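Notes for Skalta evening, 2021-07-01

Slot is 20 minutes. Skip the bio, they have it on the sheet.

Start with the claim: a tidy desk makes you get more done. I've heard it from managers, from my aunt and from every company that sells trays. Ask who in the room believes it. Wait.

Then the Zilline survey. 612 office workers, and the tidy ones said they felt more productive. Read "said they felt" again, slowly. No one looked at their work. Zilline sells drawer units – let that sit, don't push it.

Next, Skikcombe. Their office went clear-desk in September. Output was up by the spring, and the poster credits the desks. The poster leaves out that they also dropped the Monday meeting and hired 2 people. Which one did it? I can't tell you, and I don't see how they can.

Čierny's piece is better. He had 12 people keep a log of every time they hunted for something. Most of the hunting was for files on a screen. Small group, so go easy, but at least he measured a thing.

What I do at home, if asked: a shelf unit on the desktop, things I use daily at the front, the rest wherever it lands. I make no claims for it.

If short on time, cut Skikcombe and keep Čierny. Leave the last slide up during questions. 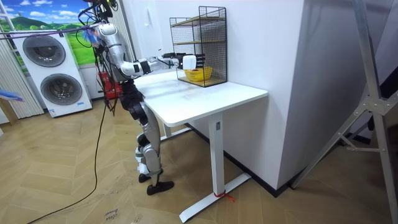 Iveta Malý: I'd keep Skikcombe in even if you run over, and drop the aunt. Half that room has sat through a clear-desk memo and they'll want to hear what else changed that year.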